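Minutes of the February meeting of the Menzies Tool Library and Mending Room

Held in the back room at Orner Street, starting at 7 in the evening. Mateja Kadrić in the chair, Lumturie Popescu taking the minutes (so please blame me for any spelling, and for the length, which I have been told about before).

Present: fourteen members, plus two new faces from the Flundeo apartments who came in out of the rain to ask about borrowing a carpet cleaner and very kindly stayed for the whole thing. Welcome to both of you, and we hope the carpet came up well.

Apologies: received from the Saturday repair crew, most of whom have the same cold.

1. Minutes of the last meeting

Read and agreed, with one correction. The January minutes said the tile cutter had been "retired." It has been lent to the school, which is a different thing, and it is expected home before the spring break. Mateja asked that the wall chart be changed to match, and I did it during the coffee.

2. Money

The balance stands at $1,708 after the heating bill. Mateja thanked everyone who renewed early, and said it was the first winter she could remember when we had paid for the heat without passing a hat. There was a long and very friendly discussion about whether to put the membership fee up. Several people felt that $20 a year was already a stretch for some of our neighbors, and others felt that those who could pay more would be glad to be asked. It was agreed to leave the fee where it is and add a line to the renewal form for anyone who would like to give a little extra.

3. The Toretier grant

We have heard back from the Toretier fund and the answer is a cautious yes! They would like a list of what we would buy and a short letter about who uses the room. Mateja will write the letter. The list, as it stands after much back and forth, is a second cordless drill, a decent set of clamps, and a new lamp for the sewing table, where people have been holding up their own flashlights to thread a needle. A motion to add a bread machine was warmly received but did not find a second.

Action: Mateja to send the letter and the list by the end of the month.

4. Opening hours

The later evening opening has been popular, with more than 60 visits since it began. The trouble is that the last borrowers tend to arrive just as whoever is on duty is turning off the lights. After hearing from three people who had missed their bus, the meeting agreed that the final loan of the evening will be at a quarter to nine, and that a sign will go on the door saying so in large, polite letters.

Action: Lumturie to make the sign.

5. Tape, trays and the packing corner

This was the longest item of the night, and I will try to do it justice. As most of you know, we send a good many parcels out of this room in the course of a year, mostly small repairs going home to people who can't come and fetch them, and the clear tape gets used at every bench. It also wanders. Mateja said she had lately found rolls in the sewing drawer, in the kettle cupboard, and once inside a boot.

The proposal was that the tape should have a tray of its own, kept out on the table where a person can reach it without moving anything else. The blue-green one was put forward, being low enough to see into and having no corners for the rolls to get wedged in. Some felt a lidded box would be better against dust. Others pointed out, with feeling, that once a lid goes on, things get stacked on the lid, and then we are back to the boot. The open tray carried it by a comfortable margin.

It was also asked whether the yellow-lidded toolbox should live at the same table. There was general support for this, as the packing corner always seems to need a hammer at some point in the afternoon. The box will stay toward the wall so that the front of the table is left for parcels. Anyone taking out the hammer or the ratchet wrench is asked to put it back in the box before going home, even when they are quite sure they will be the first one in the next morning.

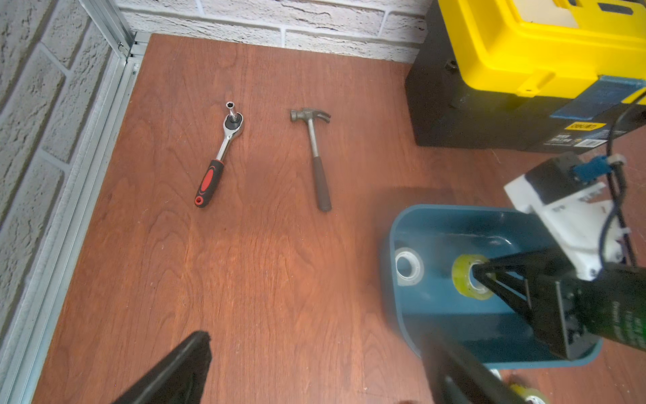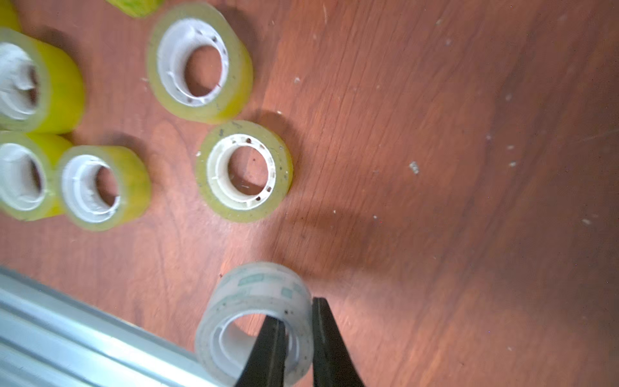
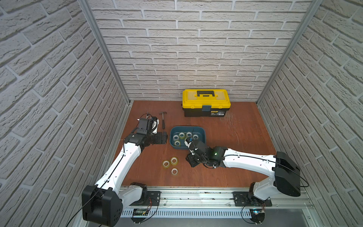

The question of buying more tape was then raised. The feeling was that we should use what we have first, and that half the reason we keep ordering is that we keep losing it. Mateja will look again in April. A member asked whether we could change to paper tape, which can go in with the cardboard, and this got a good deal of nodding. We will try a few rolls of it on the lighter parcels and hear how it holds up.

Action: everyone to check their own bench, drawers and coat pockets for stray rolls and bring them to the tray. Mateja to ask for prices on paper tape.

6. Spring mending day

We would like to hold this in the yard again if the weather allows. Last year the knife sharpening table had a line out to the street while the zipper table sat nearly idle, so this time the two will be side by side and the zipper people will help with the line. Offers of cake to Mateja, please, and do say if it has nuts in it.

7. Any other business

The step at the back door is loose. Two members offered to see to it and then discovered they each had quite different ideas of how, so they will meet there before the next session and settle it between them.

A green scarf was left on the coat rack in December and is still there. It is a lovely scarf. If it is yours, please come and get it.

The meeting closed at ten past nine, later than planned. Next meeting in March, same room, same hour, and the new members from Flundeo have promised to bring cookies.

L. Popescu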